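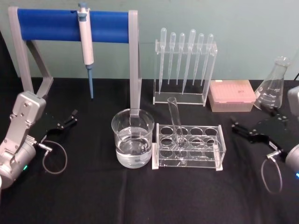

1/ Right, report into the Trerkcombe harvest supper attack is out. 224 pages, have read it once, fast, on a train. Thread as I go back through my notes. Will be bitty.

2/ For anyone not local. October, supper in the old corn exchange, man walks in by the kitchen door with petrol and a knife. Two killed, many more burned or cut. He was tackled by people who'd been queueing for pudding. He's serving life and I'm not going to use his name in this thread.

3/ The trial dealt with what he did. This inquiry was about what everybody else knew beforehand, and when. Different question, and the families had to fight to get it asked at all.

4/ Chair is Rhodri Voyle. I was a bit rude about his appointment on here. Take some of it back. The writing is plain and he names organisations where he could have said "partners"

5/ Main finding, para one of the summary: there were chances to stop him and they were missed. He doesn't say it would have been stopped. He says "a realistic prospect". Those words will get argued over for years so worth getting right now.

6/ What was known. Former workmate at Garrido (the cold store on the bypass) rang the police hotline in spring. Said he was talking about "making an example" of people in the town and showing videos in the canteen. Call was logged. Graded low. Closed the same afternoon.

7/ Reason given for closing it: no named target. That's it. One line on the form. Voyle calls this "a reason that would close most reports of this kind", dry but you get the idea.

8/ Second report, his sister. She went in person, to the front desk, and was told to ring the number on the poster. She did ring. Held for ages, gave up. No record of the desk visit exists. Inquiry believes her. So do I, I sat through her evidence and she wasn't shaken on any of it.

9/ Third one is the housing association, Boretti Homes. Their officer saw containers in the hallway and a wall of printouts, took a photo, filled in the safeguarding form. Form went to a shared inbox.

10/ The inbox. Oh god the inbox. 345 unread when it was finally opened, which was after the attack. The person who used to check it had moved teams and it wasn't handed over to anyone. Whole chapter on this, chapter six, read it if you only read one.

11/ To be fair to the housing officer she chased it. Twice by email, once by phone. Her manager told her it was "with the right people now". She was off sick for months afterwards. The report goes out of its way to say she did her job properly and I'm glad its in print.

12/ Quick break, changing trains.

13/ Back. Where was I. Motive.

14/ Lots of you asking was it terrorism. Short version: police said yes on the night, then said no, then said they were "keeping an open mind", and the court didn't need to decide because murder is murder. Voyle spends a long time on this and the answer is more awkward than either side on here wants.

15/ He'd picked up bits from all over. Some religious, some racial, a lot about water fluoride and one particular councillor. No group, no leader, no pledge to anyone. The videos were mostly from one forum that's since gone. Voyle's view is the label mattered less than the planning, and planning was visible.

16/ Where the label DID matter: which team picked it up. Counter terror desk said not ideological enough, send to mental health. Mental health said no diagnosis, send to police. It went round that loop and stopped. There's a diagram. The diagram has an arrow that goes nowhere, literaly.

17/ Someone will say hindsight. He deals with hindsight in chapter two. Basically he only lets himself use what was written down at the time.

18/ Now the night itself. I'll keep this short because families read these.

19/ First 999 call came from under the stage. Operator kept her on the line throughout and is praised by name in the annex, at the operator's request I haven't repeated it.

20/ Firearms officers were sent to the wrong corn exchange. There's another one, in the next town, now a carpet shop. Same name in the system. Cost several minutes. Unarmed local pair got there first and went in anyway, against what they'd been told.

21/ Ambulances held at the rendezvous point until the building was declared safe. It was declared safe over the radio. On a channel the ambulance crews didn't have. If you've read any other report of this sort from the last few decades you'll be putting your head on the table at this point.

22/ Nicanor Fuentealba, who was doing the washing up and is the reason the kitchen end got out, has put out a few words this morning. Says he's read the pages about that night and not the rest yet. Says he'd like people to stop calling him a hero in the Co-op. Fair enough.

23/ He also says, and I'm quoting, "the doors want sorting". The doors! Side exit was chained. Had been for weeks, after a break in. Report says chain was known about, everyone assumed somebody else had the key. It's recommendation three.

24/ 24 recommendations in total. Not doing them all. The ones I'd circle:

25/ - one number for worried relatives, answered by a person, call back inside a day
- no closing a report purely on "no named target"
- shared inboxes to have a named owner, and a second named owner
- radio channels tested jointly, on the night shift, not just at the big daytime exercise

26/ The one that isn't in there. Families asked for a legal duty on organisations to say what they knew, straight away, instead of having it dragged out. Voyle says outside his terms. I think he could have stretched. Their solicitor clearly thinks so too, you could hear it in her statement outside.

27/ Police response so far: accept the findings, deeply sorry, much has changed. Asked what has changed they said a new triage form. Asked if they could see the new triage form, reporters were told it's being finalised.

28/ Boretti Homes have apologised properly, in full sentences, chief exec in front of a camera. Garrido haven't said anything, though they didn't really do anything wrong, their lad was the one who rang. Would be nice if someone told him that.

29/ Money. Survivors' fund was set up the week after. There were 2000 donations in the first weekend and it's a small town. Some of the injured are still waiting on the separate state compensation scheme and have been asked for the same hospital letters more than once. Report mentions this in one paragraph. Deserved more.

30/ Burns treatment goes on for years btw. Grafts, then more grafts. One witness was travelling up to the unit and back by coach because the patient transport form asked for a discharge date she didn't have.

31/ Replies are filling up with people who want his name, his nationality, his photo. It's all in the public record, go and look. Muting from here.

32/ Correction to 8/, the sister rang the day after the desk visit, not the same day. Sorry, my notes are a mess. I didnt say same day exactly but it read like that.

33/ And someone's asked re 20/, yes the address database has been fixed. The two buildings now have different entries. They checked for other duplicates and found more, numbers not given.

34/ Couple of you have asked about the Flurkholm report, which came up in evidence as a comparison. It's the one where the ferry terminal staff were given a direct line to a duty officer. Voyle liked it a lot, it's in the footnotes to chapter seven. Cheap too, as these things go.

35/ Public meeting is Friday, half six, at the school, as the exchange is still shut. Voyle will be there, so will the chief constable apparently. Families get the first hour to themselves, so if you're press or just nosy please don't turn up early.

36/ Helpline details are on the inside cover of the report and on the inquiry website. If you were there that night, or you know someone who was, it's open to you as well, you don't have to have been hurt.

37/ Battery on four percent. Will do chapter six properly tonight with page numbers, got a lot underlined.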